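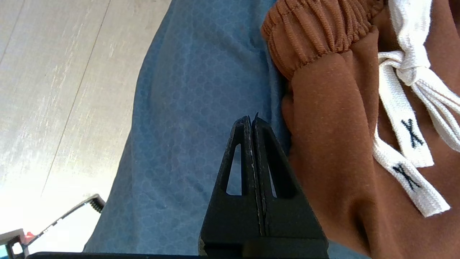 Drawstrings are what defeat most sorting grippers, according to Henrik Diekmann, and any kit sold for garment handling should be judged on them first. Zirnix has put its two-finger garment kit on general sale, following trials at the Tuncombe textile sorting site. The kit comprises a parallel gripper, a wrist camera and control software, and is priced at £2,528 without the arm. It weighs 13 kg boxed.

The supplier states that the fingers are meant for soft goods such as fleece and twill, picked singly from a mixed pile. Spare fingers are sold in sets of 4. Support for the first year is included; after that it is charged at £400 a year.

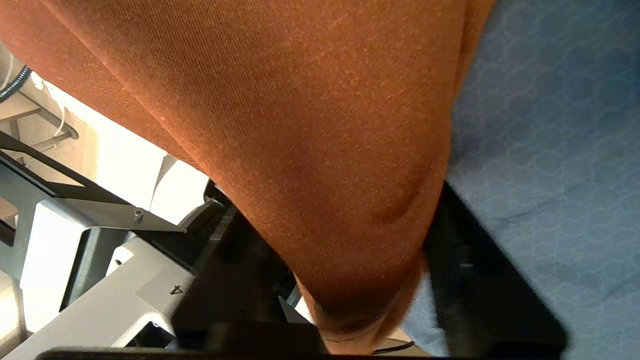 Gripper fingers at either side of a fold of orange cloth.

Pascal Böttcher of Zirnix said the software does not yet identify fibre content, and buyers who need this will have to fit a separate sensor. An update covering knitted items is planned for June. Orders in Ireland are handled by Ó Néill, and elsewhere by the Andham office. Delivery is quoted per order.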